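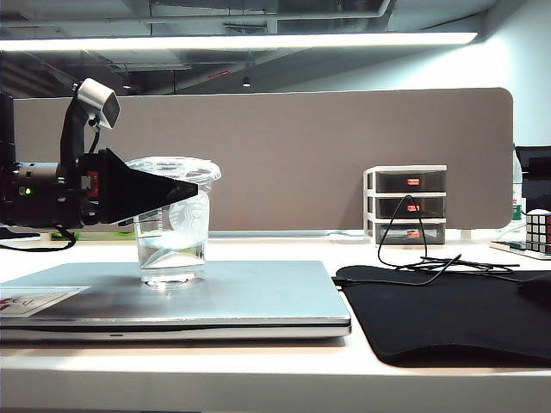 Rekby desk pad in black, next to a closed laptop.

Rekby Desk Pad, Large
Posted in August by the Erkstead shop desk

The Rekby is a large black mouse pad with a soft fabric top and rounded corners. It has enough give to bend over the front of a desk, so your wrist rests on fabric and misses the hard edge.

The pad ships rolled. Lay it face down for 2 hours before use and any curl should drop out. If a corner still lifts, put a book on it overnight.

Cleaning: cold water, a drop of dish soap, soft brush. Air dry flat. No dryer, no iron. Blot drinks up right away, and keep open cups off your laptop while you work.

Returns are accepted for 90 days if the pad is clean. Orders of 5 or more ship from our Plullavdale warehouse and take a little longer. The Tokgöz cable clips fit the same desks and are sold separately.

2 comments
5 shares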